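Moisture Uptake in Stored Parcel Cartons and Its Effect on Stacking Strength

Project report, Packaging and Materials Laboratory
Jummai Danladi, Kieran Pickering, Zeyu Dai
Supervisor: Oona Kiiskinen
Submitted 11 January 2018

1. Background

Corrugated board loses stiffness as it takes up water from the air. The effect is well known in the packaging trade, but most of the published values we found were for flat test pieces under standard climate. Warehouses do not hold a standard climate. Our project looked at finished cartons, taped and loaded, kept in a humid room for several days and then compressed to failure.

The question came from Trukonach, a small mail-order firm that stores filled cartons on pallets before dispatch. Its warehouse manager had seen lower cartons bulge at the corners in late summer. The firm supplied the cartons and a short description of its storage practice, and had no part in the analysis.

2. Materials

All cartons were single-wall, regular slotted type, in one size. Two board grades were used. Grade P was bought from Plellance and has a virgin kraft outer liner. Grade U was bought from Usman and has recycled liners on both faces. Flute direction was vertical in every carton. The flaps were closed with paper tape, applied by the same person throughout – an early trial showed that tape tension affected the first part of the load curve.

Each grade was split into a control group and a humid group. There were 11 cartons in each of the four groups, giving 44 in total. Cartons with visible creases away from the score lines were rejected before assignment.

3. Conditioning and loading

Control cartons were kept in the laboratory climate room at standard settings. Humid cartons went into a second room at the same temperature and raised humidity for four days. Every carton was weighed empty before conditioning and again on removal, and moisture content was calculated from an offcut dried in the oven.

Compression was done on the laboratory press between flat platens, at constant speed. The time allowed between removal from the room and the start of the test was 45 seconds. Two cartons exceeded this limit because of a door fault and were replaced from spare stock. 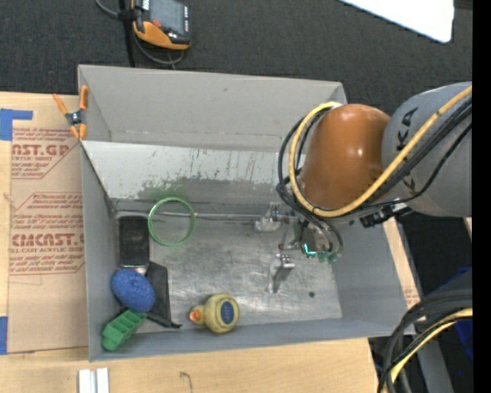 Why were the cartons weighed empty when the aim was to study filled ones?
The contents would have taken up or released water as well, and a change in total weight could not then have been assigned to the board. The filling was added only for the stacking trial in Section 5.

4. Results of the compression tests

Both grades lost strength in the humid room. Mean peak load for Grade U fell by 30 percent relative to its control group. Grade P also fell, by a smaller amount, and its individual results were less scattered. The difference between the grades in the dry state was small and would not have influenced a purchase decision.

Failure began at a corner in most cartons and spread along the long panel. In humid Grade U cartons the panel bowed outward well before peak load, and the peak itself was broad. Reading the peak from such a curve requires a rule. We took the highest recorded value before a sustained drop and did not smooth the data.

Moisture content was a better predictor of peak load than time in the room. Cartons on the upper shelf gained more water than those on the lower shelf, probably through uneven air flow. Shelf position was recorded from the second batch onward, so the first batch could not be corrected for it.

5. Stacking trial

A short trial was run in October with filled cartons under dead load in the humid room. Deflection was read from a dial gauge. The curves were processed with Tromudura, a fitting script written by Somtochukwu Oyewole for an earlier course and modified by us to accept irregular time steps.

Creep in Grade U did not level off during the trial. Grade P settled to a low and nearly constant rate after the first day. The trial was too short to support an estimate of time to collapse, and none is given.

6. Limitations

Humidity was held constant, whereas real storage cycles between day and night. Cycling is reported to be more damaging than a steady high level, so our values may be optimistic for warehouse use. Only one carton size was tested. Pallet overhang and misaligned stacking were excluded, although both reduce strength and both are common in practice.

7. Recommendations

For goods held in unheated storage through the humid season, Grade P should be used for the bottom two layers of the pallet. Grade U is acceptable above them. A repeat of the stacking trial with a daily humidity cycle is planned for the spring, using the remaining cartons from both suppliers. Raw load curves and the weighing records are kept with the laboratory copy of this report.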